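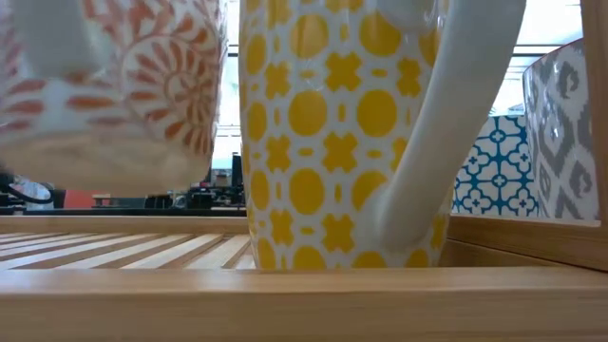
Patterned mugs and a bamboo tray

Notes for speakers, slide 4: the Wistell years

The club joined the regional basketball league in September and played its home games at Nositz Hall. Pause here for the team list.

The centre scored 106 points in 10 games – a club record at the time. The final at Gernar drew 1271 spectators.

Please mention the Deligiannis Cup only briefly, as slide 5 covers it. Allow 20 seconds before moving on.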